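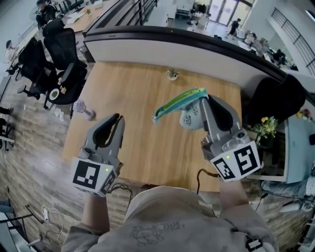 *本页最后更改：四月，星期三下午*

# 三楼的公用桌子

我在 Hiltthorpe 工作，我们的办公室在 Wutstead 楼的三层，门牌是 3010。中文是我后来学的语言，所以有些句子写得比较慢，也可能比较直。如果同事们看到不自然的地方，请告诉我，我会改。

我想在这一页里放一些关于公用桌子的照片。我们搬进来以后，这张桌子一直在同一个位置，靠着那道弯的白色矮墙，矮墙的另一边是楼梯。每天都有人在桌上放东西，也有人把东西拿走。我喜欢看桌面怎样变化。有的人喜欢拍窗外，我喜欢拍桌子。

照片下面的文字开始时只有一两行，后来我又补充了一些，现在已经比较长。只想看照片的人可以跳过文字。

## 浅蓝色的杯子

最上面的照片里，被夹起来的那只杯子是浅蓝色的，塑料的，上面有深色的卡通图画，提手或者带子是青绿色和黄绿色，弯弯地伸出去。在办公室里它很容易认出来。我自己的杯子是白色的，没有图画，已经两次被别人拿错，所以我很羡慕有图画的杯子。

我来这里以前，不知道中文里“杯子”有这么多种说法。水杯、茶杯、马克杯、保温杯，还有同事说的“缸子”。我问过，缸子是不是一定很大？她想了一会儿，说也不一定，看是谁在说。我把这个词写在本子上，旁边画了一个问号，这个问号现在还在。

关于杯子，我们有一个小规定：下班以前，公用桌子上的杯子要拿回自己的座位，或者放到茶水间的架子上。架子在茶水间门的右边，上层给有盖子的杯子，下层给没有盖子的。塑料杯请不要放进消毒柜。

茶水间的饮水机有一个按钮，按一次出 300 毫升水。小杯子会满出来。请看好自己的杯子再按，我已经擦过很多次地。

## 桌子

桌面是浅的蜂蜜色，看得见木纹，下面是白色的金属桌腿。我量过它的长边，185 厘米。我量它的原因是想买一块桌布，后来大家投票，不要桌布，因为木头的颜色好看。我投的是要桌布。现在我同意大家的意见了。

桌子是从 Ebrahimi 买的，他们在城里做办公家具，送货的时候送了一小瓶护理油。油在文件柜最下面的抽屉里，和备用的灯管放在一起。用的时候倒一点儿在干布上，顺着木纹擦，然后等 30 分钟再放东西。请不要等得太短，有一次我放了一叠纸，最下面那张变成半透明的，那是一张已经签了字的表。

远的那一边放着一小盆多肉，白色的花盆。我查了很长时间，想知道它的中文名字，可是多肉的名字太多了，而且都很可爱：“熊童子”“玉露”“桃蛋”。我不能确定我们的是哪一种，所以我只叫它小盆。小盆需要的水很少。浇水的人写在冰箱门上的表里，不在表里的人请不要浇。前一盆就是因为大家都很关心它，水太多了。

桌子左边有一件淡紫色的塑料东西，侧着躺在那里，样子像小风扇或者玩具。我在“失物”那一栏里写了它，还没有人回答。如果是你的，请拿回去。

## 椅子上的午饭

看第一张照片的时候，我先注意到的是椅子。近的那把黑色椅子上有一个白盘子，盘子里是绿色的食物，旁边还有一小包黄色的东西。我写这一段的时候是上午十一点，所以我饿了。

在我们的办公室，椅子常常变成第二张桌子。桌面上要做事情，吃的就往下搬一层。我不反对，可是我建议大家坐下以前先看一眼。我有一条灰色的裤子，膝盖后面有一点儿酱油的颜色，洗不掉，就是因为我没有看。

掉在地上的纸团也请顺手捡起来。地板是木头的花纹，白色的纸在上面特别清楚，客人上楼梯的时候也会看见。垃圾桶在打印机的后面，不在打印机的旁边。很多新同事找不到它，就以为没有垃圾桶。

电线的事情我也写在这里。地上的插线板和线，用完以后请绕好，从大的圈绕到小的圈，再用布带扎起来。布带在装文具的盒子里，颜色没有意思，随便用。请不要打结。打结的线，下一个人要花很长时间才能解开，常常那个人是我。

## 布和天花板

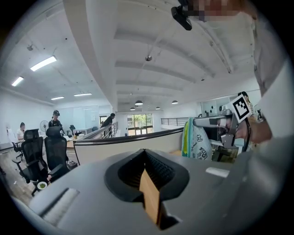 擦桌子的布应该几天洗一次，我们讨论过，没有得到同一个答案。有人说每天，有人说看颜色。我在家里是两天洗一次，在办公室我也希望这样，可是洗衣机在一楼，要和别的公司一起用，所以常常变成一个星期。花布有一个优点，也有一个缺点：弄脏了不容易看出来。像照片里垂下来的那一块，一条边上有绿色、黄色和蓝色的条纹，浅色的布面上印着黑色的圆脸和小动物，如果有一滴咖啡落在圆脸中间，我可能会以为那是鼻子。所以我的建议是，干净的花布可以用来擦杯子或者垫东西，擦桌面最好用纯白的。纯白的布在水池下面的篮子里，用过的挂在篮子外边，不要放回去。

叠布的方法，我是在这里学会的。先对折，再对折，然后从一头卷起来，立着放进抽屉。这样每一块都能看见。我从前是一块一块压着放，最下面的那块两年没有人用过。

我还想说一下天花板。很少有人抬头看它，可是它很好看。白色的，有一根宽的横梁斜着过去，右边是一格一格凹进去的方格，中间隔着白色的条。长方形的灯板很亮。再往里面走，房间很长，那里挂着几盏深色的吊灯，远的看起来小一些。

吊灯和灯板的开关不在一起。吊灯的开关在最里面的墙上，灯板的开关在楼梯口。冬天下班的时候天已经黑了，正确的顺序是先关吊灯，再走回来关灯板，这样不用在黑暗里走路。我第一次一个人加班，顺序做反了，用手机照着走了很远，还撞了一把椅子。

有同事问我，灯光这么白，照片的颜色为什么没有变蓝。我没有用什么特别的方法，也没有修改颜色。如果你们觉得某一张太暗，可能是屏幕的关系。

## 从高一点的地方看

公用桌子和楼梯之间，我最喜欢的是那道矮墙的弧线。它是白色的，上面有一条深色的扶手，一直连到金属栏杆那边，从栏杆可以看到下面一层。再远一点是大窗户，外面是绿色的树叶。下午三点以后，有一些光会照到扶手上，我常常在这个时间站起来休息眼睛。

桌子右边有一把高背的黑色网椅，前面是花箱，编的或者木头的，里面有黄色和白色的花。我的座位离那里不远。花箱放在那儿以后，大家打电话时都喜欢站在它旁边，说话的声音也小了一点儿，我不知道为什么。花箱的高度正好和坐着的人的胳膊差不多，所以走过去的时候请小心袖子。

椅子下面的绿色塑料袋，如果里面是要回收的东西，请放到一楼的回收处，回收处每星期三早上开门。我知道大家都想“我下次下楼的时候带下去”，我也是这样想的。下次下楼的时候，我们一般会忘记。

浅蓝色的隔板上面有一个黄色的小人偶，还有红色的花的装饰。我觉得每个人的隔板都像一个小窗台。我自己的隔板上现在有一张明信片、一个没有墨水的印章，还有一只石头做的鸟，头有一点儿歪。

桌上的东西换得很快。玻璃杯在左边，透明的，很小，容易被看漏，所以把大件的东西推过去以前要先看一看左边。多肉还是在远的那一边。中间有一团浅蓝色的东西，皱着，我看了几遍，不敢写它是什么。
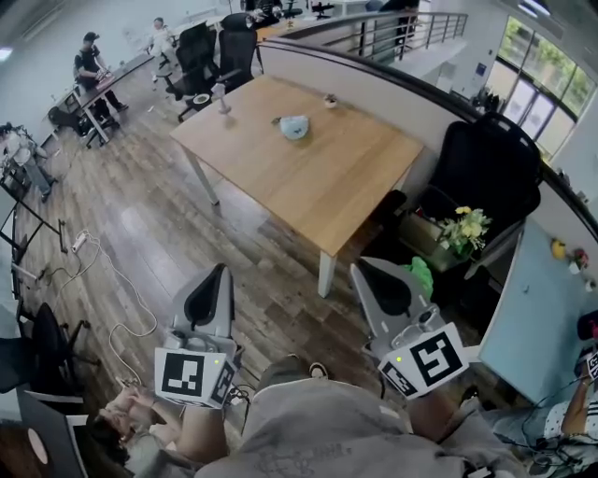

## 下班以前的整理

我把我们整理公用桌子的习惯写下来，给新来的同事看。顺序可以换，我自己是这样做的：

- 先把有主人的东西送回去。不知道主人是谁的，放进窗边的蓝色纸箱，并且在失物的表上写一行。
- 吃的东西一定要拿走，包括没有打开的小包。小包的调料可以放进茶水间的玻璃罐。
- 把纸张叠齐。有字的不要扔，先放在打印机上面。
- 擦桌面，从矮墙那一边往外擦。小盆要拿起来擦，擦完放回原来的地方。
- 椅子推进去，看一下椅子下面。

做完这些用不了很长时间。Clundisis 项目最忙的那几个月，桌子上每天都有很多样品和表格，我们没有整理，每天早上要先找东西才能开始工作。项目结束以后，我们花了一整个下午，找到了一把尺子、一副耳机、好几支没有盖子的笔，还有一盒月饼。月饼没有打开，日期我不想写。

## 关于这些照片

照片可以在办公室里面自由使用，做海报、做日历都可以，请写上“三楼公用桌子”。如果要放到外面的网站，请先在群里问一声，因为照片里有别人的座位。

打印的时候，我建议用 300 的分辨率，纸选不反光的那种。反光的纸贴在楼梯口，早上看不清楚，我试过。

有同事希望我多放一些老照片，就是刚搬来时的照片。我找到了一些，可是那时候房间里主要是纸箱，桌子还包着塑料膜，看起来都差不多。我会选一张比较清楚的，等我有时间的时候放上来。也有人问能不能拍一楼的院子。院子不归我们管，我要先问一下。

## 几个我在这里学到的词

这一段和桌子的关系不太大，可是我每次更改这一页，都会加一个词，所以请让我留着它。

**顺手**：做一件事的时候，一起做另一件小事，不用特别走一趟。“你顺手把杯子拿过去。”我很喜欢这个词，我的语言里没有一样短的说法。

**占地方**：东西太大，或者在那里太久。可以说椅子，可以说纸箱，听说也可以说人，但是不礼貌。

**归置**：整理，放到应该在的地方。北方来的同事常常说。我第一次听的时候以为是“规矩”，我回答“好的，我很守规矩”，她笑了很久。

**凑合**：不太好，可是可以用。我们的旧热水壶就是凑合。现在它的盖子要用手按着，水开的时候请小心蒸汽。

下一次更改，我想加“磨蹭”，还有小盆开花的照片，如果它开花的话。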